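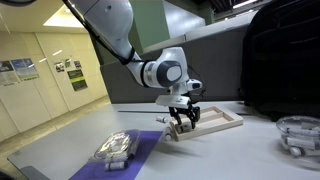 《Tevska》的第4号更新已于2022年8月30日推送,各头显平台版本同步上线,已购买游戏的玩家不用另外付费。更新内容里篇幅最大的一项是随身物品栏。旧版把所有东西放进一个圆形转盘,玩家抬起左手,转盘在手腕上方展开,再用右手去拨。物品少的时候没有问题,到了游戏中段,药材、钥匙、信件和零件混在一起,拨过头是常事。新版取消了转盘,改成一只可以从腰间抽出来的浅盘,结构和图里那只浅色木托盘差不多:一条长隔板顺着长边放,把里面分成窄长的格子,东西一件挨一件排进去。小瓶一类的物品也可以不进格子,直接立在托盘外面的桌面上,就像图中托盘角前面立着的那只白色小瓶,离开房间时游戏会提醒玩家有东西没收。

先给没玩过的读者补几句背景。《Tevska》是Clurisness制作的单人VR解谜游戏,故事发生在海港小镇Hornport。玩家扮演新到任的药房管理员,前任在入冬前离开,留下一屋子没有标签的瓶罐和一本缺页的账簿。游戏没有战斗,主要的事情是配药、修东西、查账,以及弄清账簿里缺掉的那几页写了什么。Tevska是药房后面那条运河的名字,也是镇上人对药房本身的叫法,游戏里两种用法都会出现,开头容易搞混。

物品栏以外,这次改动集中在四个方面:抓取、移动、存档和字幕。下面按玩家来信里问得多的顺序写。

抓取

旧版的抓取判定以手掌中心为准。想拿桌上一枚硬币,手掌要压得很低,现实里的手柄有时会碰到地板或者膝盖。新版把判定点移到了拇指和食指之间,拿小物件时手停在上方,两指对准就行。大件物品,比如药臼、水桶和账簿,仍然用整只手去握。两种抓法由游戏自动切换,依据是物品的大小和手柄按键的力度。

自动切换在多数情况下是准的。我们试下来,出错集中在中等大小的东西上,最明显的是油灯。油灯有提手,从提手拿算小物件,从灯身拿算大物件,手放在两者之间时游戏会犹豫一下,灯跟着抖。设置里有一项“固定抓取方式”,打开以后食指键只管捏,中指键只管握,不再自动判断。习惯了以后比自动的顺手,建议手柄支持的玩家直接打开。

放下物品的规则也变了。以前松手后物品受重力影响,落到哪里算哪里,瓶子放得稍微高一点就会倒。现在离桌面很近时松手,物品会自己摆正。这个距离可以调,拉到最小就和旧版一样。喜欢旧手感的玩家不必担心。

需要留意的是药房二楼那张斜面写字台。自动摆正在斜面上会把瓶子立起来,随后瓶子沿着斜面慢慢往下滑,滑到边沿掉下去。制作组的更新说明里把这一条列进了已知问题,暂时的办法是把瓶子横着放在台面下沿的槽里。

移动

平滑移动新增了两档速度,比原来的最低档还慢。原来的最低档对容易晕的玩家来说偏快,尤其是下码头那段螺旋楼梯。新增的慢速档走完楼梯要多花一些时间,但画面边缘的遮罩可以收得更小,视野反而比以前开阔。瞬移模式没有变化,只是落点圆圈在夜间加亮了。

坐姿模式这次算是补全了。首发时坐着玩有几处够不到,包括药柜最上面一排和钟楼里的拉绳,只能站起来或者反复调整身高。现在坐姿下药柜会整体下移,钟楼的绳子加长。地窖的活板门原本要弯腰拉开,坐姿下改成了旁边的一根杠杆。全程坐着通关在这一版里可以做到,我们从新档开始坐着玩到了第三章结尾,没有遇到必须起身的地方。

房间较小的玩家还可以打开“原地转向提示”。当人离游玩区边界太近,脚下会出现一个箭头,朝向空间较大的一边。箭头颜色不能改,在浅色石板路上不太清楚。
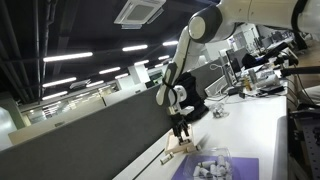
单手模式也有调整。以前单手玩时,凡是要两只手配合的动作都改成按键长按,例如一手扶住药臼一手捣药,长按以后画面里的药自己碎掉。新版允许把其中一件物品固定在桌面上,另一只手照常操作。捣药、拧瓶盖、撕信封都能这样做。划船还是长按,制作组没有说以后会不会改。

左手玩家以前反映过的一个问题也解决了:账簿的翻页方向跟着惯用手走,笔架也换到了对应的一侧。已经开始的存档要在主菜单里重新选一次惯用手才会生效,进了游戏再选没有用。

存档

存档位从一个增加到2个,可以各自命名。家里有人共用一台头显的,终于不用轮流覆盖。存档之间不共享收集进度,但共享设置,所以两个人身高差得多的话,每次换人仍要重新校准。

自动存档的时机比以前密。旧版只在换区域时存,配药配到一半摘下头显,回来以后要从进门开始。新版每完成一个配药步骤就存一次,右下角会出现一只小鸟的图标。图标亮着时不要关机。

旧存档可以继续用。第一次读取时,游戏会把转盘里的东西搬进新的托盘,放不下的送到药房门口的木箱。我们有一个存档带了太多杂物,木箱里堆得很满,最底下的一封信要把上面的全拿出来才看得见。那封信是第二章运河支线要用的,如果读档后发现支线停住,先翻一遍木箱。

金币上限没有变,还是2,000。有读者来信问为什么卖了药钱却不涨,多半是已经到了上限。多出来的药可以存在地窖里,等付完码头的修缮费再卖。修缮费要分几次交,每次交完船坞都会有一段新对话,值得去听。

字幕与中文

简体中文是首发就有的,翻译质量一直不错,问题出在显示上。旧版字幕固定在视野下方,低头看桌面时字会盖住手里的东西。新版可以选三种位置:跟随视野、跟随说话的人、固定在房间里。我们比较喜欢第二种,说话人不在视野里时,字幕会移到靠近他的那一侧,并带一个小三角。字号也能调了,最大一档在分辨率较低的头显上也能看清。

账簿里的手写字换了字体。原来的中文手写体连笔太多,几个数字难以分辨,而账簿谜题恰恰要靠数字来解。新字体工整一些,少了点味道,但至少七和一能分开。游戏保留了切回旧字体的选项,在“语言”页的最下面。

有几处译名改了。码头上那家货运行,旧版中英混用,现在统一写作Tesfamariam货运行,招牌、提货单和人物台词都一致。提货单谜题需要按商号名字归类,以前有玩家把它当成两家公司,卡在这里很久。这处改动没有写进更新说明,是我们对照新旧两版时看到的。

配音没有变化,仍然只有英语。制作组在官方论坛的回复里说,短期内没有增加中文配音的打算。
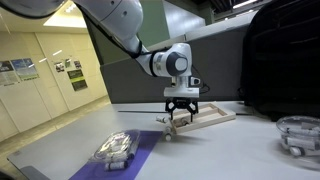

两指夹爪指尖朝下,微微张开,停在木托盘左端附近的上方。

新内容

这一版不算大型内容更新,但加了一个可以玩的小章节,叫“退潮”。完成第二章以后,去码头尽头和修网的老人说话就会触发。退潮后运河露出一段河床,玩家要下去把沉在泥里的药箱找回来,再按照药箱里的清单核对缺了什么。整段没有时间限制,潮水只在玩家离开时才会涨回来。

谜题难度比主线低一点,重点在新的托盘上。清单上的药要按照顺序排进格子,长度不同的瓶子占的位置不一样,排错了后面就放不下。有一处设计得不错:药箱里有一支空瓶,清单上没有它,很多人会顺手丢在泥里。把它留下来带回药房,前任管理员的书桌会多出一个可以打开的抽屉。抽屉里的内容和主线有关,这里不写了。

河床上的声音做得很细,脚踩在湿泥和碎石上的声音分得清楚。戴耳机玩效果更好。远处船厂敲铁板的声音可以当方向参照,迷路时朝着声音走就能回到梯子。

重玩时可以跳过老人的对话,但捡完药箱之前不能中途离开,离开后要从梯子下面重新开始。

目前还有的问题

第一是发热。退潮一章在一体机上跑久了,帧数会掉,表现为转头时远处的栏杆有拖影。把水面反射关掉能缓解。连接电脑玩没有碰到。

第二是托盘和坐姿的冲突。坐在有扶手的椅子上时,从腰间抽托盘的动作容易碰到扶手。设置里能把抽取位置改到胸前,但改了以后,信件的抽取位置会跟它靠得很近,经常拿错。希望之后能分开设置。

第三是成就。“满架”这项成就要求把药柜全部摆满,坐姿模式下药柜整体下移以后,最上面一排有时不计入。站着进一次药房再退出就会补上。

制作组公布的首发以来问题报告总数是2,108条,其中和物品栏、抓取有关的占了大头,这也是本次更新先改这两块的原因。剩下的按他们的说法会放到10月的小更新里处理,斜面写字台和“满架”成就都在名单上。10月那次不会有新章节。

更新安装与升级建议

更新需要先下载再解压,解压时占用的空间比下载的文件大不少,一体机存储快满的玩家请先清理。安装后首次启动会重新编译画面,黑屏时间较长,等着就行,不要强制退出。

第一章还没打完的玩家,我们建议开新档。新版的教学重做过,托盘和两种抓法都是在药房第一天里教的,读旧档会跳过这些,只在木箱旁边弹一张说明。已经打到第三章以后的玩家直接读旧档,顺便把“退潮”补了,抽屉里的东西在第四章开头会用到,没有也能过,只是少一段对白。

原声集和设定集的价格不变。设定集的电子版随更新补了几页,内容是Hornport码头区早期的平面图,买过的玩家重新下载即可。平面图上运河的走向和现在游戏里的不同,药房原本在对岸。

下一期会写地窖那组管道谜题的解法。来信请注明所用头显型号,以及是站姿还是坐姿。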